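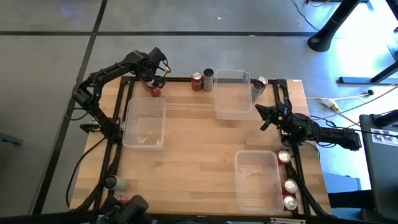

Clear bins for soda cans, or leave them in the carton?
Home and Pantry forum > Storage

hirketti_home
Posted January 27, 2022
Hello everybody. I want to ask about storing soda cans in clear plastic bins. Until November I kept all cans in the carton on the shelf, and the carton always became torn and ugly. Then I bought a set of bins from Ruvano, the low rectangular ones. Four cans go in one bin, standing. I like it, but my husband thinks it is a waste of shelf. What do you do? Also, do you mix the kinds in one bin or keep one kind in each?

sonodance
One kind in each bin, always. When I mixed them, my children took out everything to find the one they like, and the cans stayed on the table until evening. Now they take the bin, choose, and push it back.

pantry_hashmi
I do not agree about the bins. A can is already a container, so why do I need a container for it? My shelf is 200 cm long and I put the cans directly on it in rows, with the oldest in front. With bins you lose the space of the walls each time.

sonodance
You lose a little, yes. But can you reach the back row without moving the front one? With a bin I pull out all of it like a drawer.

pantry_hashmi
My shelf is not deep, so for me this is not a problem. I accept that for a deep shelf it is different.

hirketti_home
Mine is deep, so maybe this decides it. I sort on a table first and put the bins on the shelf when they are full. Red cans are in two bins, four in each, and the gray ones have their own bin a little to the side. The gray ones are standing upside down. Is this bad for the soda?

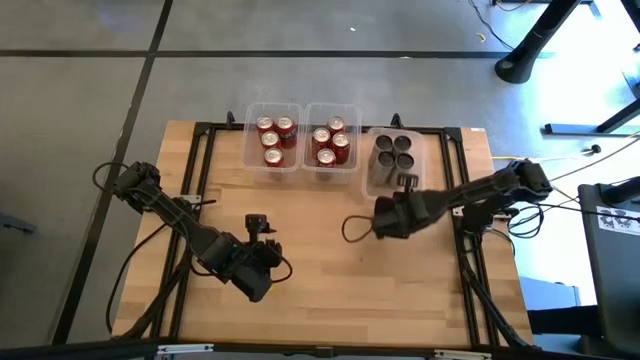 Re: Cans upside down

sonodance
For the soda I think it makes no difference, the can is closed. I also store some of mine like this, so the part where you drink does not collect dust. But then you cannot see the tab from above, and if all your cans are the same color on the side you will have to lift one to read it.

pantry_hashmi
I tried it one time and did not like it. You must turn every can before opening. With the red ones tab up it is much simpler, so I would turn the gray ones also.

mostly_shelves
I have a different question. Do the bins slide on a wooden shelf? Mine scratched the wood, and I had to put a thin mat under them.

hirketti_home
Thank you for the answers. I have no scratches until now, but I will look under the bins this weekend. I will keep one kind in each bin. About upside down I am still not sure, I will ask my husband, because he is the one who drinks the gray ones.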